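Workshop news: looking after the folding cell at Iltgate

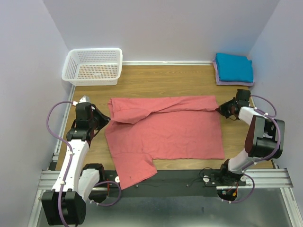
The Iltgate cell with a T-shirt on the table. Photo: Yoga Wijaya

The folding cell has had its April service and is back on the daily rota. Rohani Ngui and Sugeng Wuisan did the work over two mornings, and they have asked us to pass on what changed so that the people running the other cells can do the same.

Most of the time went on cables. Each arm has a purple cable running from the wrist back down to the base, and the loop has to be long enough for the wrist to turn fully without pulling. On the left arm the loop had crept tight over the winter. Sugeng cut the old ties, let out more slack at the wrist and put on new white ones along the link. If you move a tie, run the arm slowly through its whole range before you close up. Look at the loop by the base as well as the one at the wrist.

The base bolts were next. Both arms sit on the black plate at the front, and the plate sits on the aluminium rail. Two bolts on the right base had worked loose. All of them have now been taken out, cleaned and tightened in the order given on the Pedent sheet, with a paint mark across each head. A broken mark means a bolt has turned. Please report it and leave it alone until Rohani has seen it.

Grippers are now checked every 900 folds. The old figure came from the Santoso cell, which only handles towels, and it was too long for thin cotton. Worn fingers let go of one corner while the other side is still holding, and the shirt ends up skewed. Syahrul Gunawan has put 24 spare fingers in the second drawer. Change both fingers on a gripper together and write it in the log.

The arms were then lined up again against the table. This takes 15 minutes if the table has been cleared, and a good deal longer if it hasn't, as the basket and the folded stack have to go back in the same places afterwards. Rohani would like the basket at the back left and the finished cloths at the back right, every time. The table should be wiped with a dry cloth only. Spray gets into the grain and leaves it tacky.

After the service the cell was given 33 shirts in mixed sizes. It stopped once, on a child's size with a very narrow hem, and that one has gone to Slamet Nasution to look at.

The Jerkberg cell is next for the same work. It will be off from 8 am until early afternoon on both days, so bring any urgent folding to Iltgate. Spare ties and the paint pen are in the grey box under the bench. Please put them back there.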